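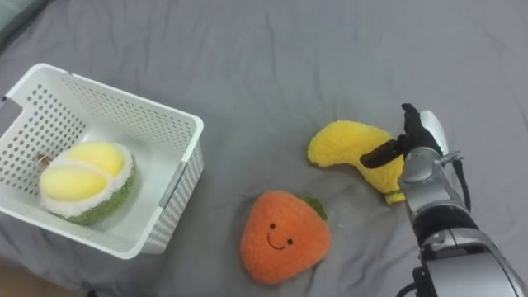
ぬいぐるみ片付けセル、お手入れの時間にお邪魔しました

2025年6月、Honkananさんではなく(よく間違えられるそうです)Honkanenさんの見学会に行ってきました!お目当ては片付け作業のセル。動いているところより、どう世話しているのかが見たかったんです。

案内してくれたのは保守担当のPacita Dagdagさん。作業台がわりのベッドには灰色のシーツ、左に白い穴あきのかご、そこへバナナやイチゴのぬいぐるみを入れていくという課題です。かごの中にはドリアンまでいて、思わず「ドリアン!」と声が出ました(笑)。イチゴはオレンジ色でにっこり顔。かわいい。

さて本題のお手入れ。朝いちばんにやるのは、黒い指の掃除だそうです。毛足の長いぬいぐるみをつかみ続けると、関節のすき間に細かい毛がたまるとのこと。やわらかい刷毛で根元から先へ払って、それから手のひら側の白いカバーを乾いた布でひと拭き。エアで吹くと奥に入っちゃうから使わないんですよ、とPacitaさん。なるほど〜。

次が手首まわりのケーブル。腕をゆっくり端から端まで動かして、突っ張らないか、こすれないかを目で追います。留め具はFillellの樹脂製で、200時間ごとに交換。前は100時間だったのを、たるみの取り方を変えて延ばせたそうです。このへんの話になるとPacitaさんの早口が止まらなくて、メモが追いつきませんでした。

シーツのしわは伸ばさないのかも聞いてみました。答えは「そのままです」。家のベッドはしわがあるものだから、きれいに張ったら練習にならないんですって。かごの位置も毎回少しずらすそうで、測ってテープで印を付けるものだとばかり思っていた私にはびっくりでした。

指の動きの確認は、Starauという社内ツールで約13分。開く、閉じる、軽くつまむ、をくり返して、引っかかりがあれば指を外して軸を見ます。交換用の指は2本、Gokarの工具箱に入れてすぐ横に。外すところも見せてもらいましたが、思ったより小さなねじで、私なら絶対に床に落とします。

次の見学会は7月だそうです。今度は指の組み立てをやるらしいので、もう申し込んじゃいました。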